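Home > Guides > Brivham Countertop Water Filter > Section 2

Section 2: Rinsing and Priming a New Cartridge

Last updated: October

Welcome back! By now your Brivham should be sitting level on the counter with its hose run to the faucet, and you're probably itching to pour yourself a glass. Hold off a little longer, please, and get the cartridge ready first.

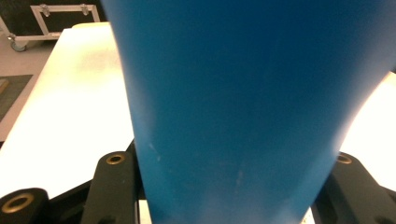 A new cartridge is packed with fine carbon, and some of that carbon always rubs into dust on the way to your kitchen. The steps in this section wash the dust out and push the trapped air along with it. Set aside half an hour the first time, though most of that is just letting the water run while you get on with something else.

You'll need the cartridge, a clean bowl deep enough to cover it, and cold tap water.

1. Wash your hands, then peel the foil from both ends of the cartridge. The bottom foil is a stubborn little thing, so start at the corner with the tab.

2. Lay the cartridge on its side in the bowl and cover it with cold water. Let it soak for 19 minutes. Bubbles will come up in fits and starts.

3. Lift it out, give it a gentle shake over the sink, and check that the rubber ring is still seated in its groove. If it has rolled out, press it back with a fingertip all the way around.

4. Lower the cartridge into the housing with the arrow pointing up. Turn it clockwise until it stops. Hand tight is plenty.

CAUTION: Never use hot water at any point. Anything over 90 °F can damage the cartridge, and a damaged cartridge can't be put right.

5. Open the cold faucet halfway and let the water run through to the sink for two full minutes. Gray or cloudy water is normal here (it's lovely on houseplants, if you'd like to save it).

6. Close the faucet, wait for the dripping to stop, and repeat step 5. If the water is still gray, go around once more.

7. Press and hold the reset button until the light blinks. The counter is now set to 2000 liters.

NOTE: If you bought the Makell adapter for a pull-out faucet, read Section 4 before you do step 5. The flow is slower and the rinse takes longer.

NOTE: A faint ticking from the housing in the first day or so is leftover air working its way out. If it's still ticking after that, take the cartridge out and begin again at step 2.

Guide written by Ridwan Yeoh

14 comments | 6 shares

Previous | Contents | Next: Everyday Use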